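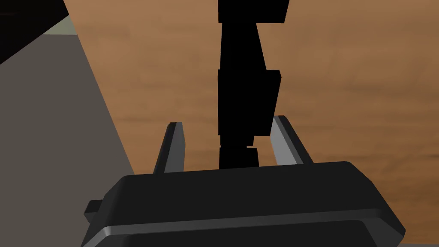
The Trirkell team asked last season whether the second arm has to be parked before the wrist view is checked, and the answer they got from the Brutico help desk was yes, every time. The steps in this section follow that answer.

Section 9. Checking the wrist view in the simulator

Do this before your club's first practice run and again after any change to the table layout. Both arms must already be loaded (see Section 8).

1. Start the simulator and open the club workspace. Enter your team number when asked. The practice team number is 1673.

2. Select the two-arm table and wait for the status line to read Ready.

3. Park the second arm. Do not move the first arm until the second one has stopped.

4. Switch to the wrist view of the first arm. Both fingers should be in view, with the table behind them.

5. Open the gripper all the way. The opening value should read 80. If it stops at 69, the finger limits are still set for the Hidayat practice task. Clear them under Limits and repeat this step.

6. Look at the space between the open fingers. The other arm may show there as a plain black shape. You can carry on with the check.

7. Save the view under your team name and close the panel.

Note: The wrist view moves with the arm. Left and right on the screen may not match left and right at the table, so agree on one set of words before two students share the controls.

Note: Teams going to the Brusside meet need a saved view for each arm. Repeat steps 3 to 7 with the arms swapped.

Caution: Do not send a saved motion to the real arms from this panel. The panel skips the collision check - use the Run page instead, with an adult mentor at the stop button.

If the view freezes, close the panel and start again from step 2. Saved views are kept.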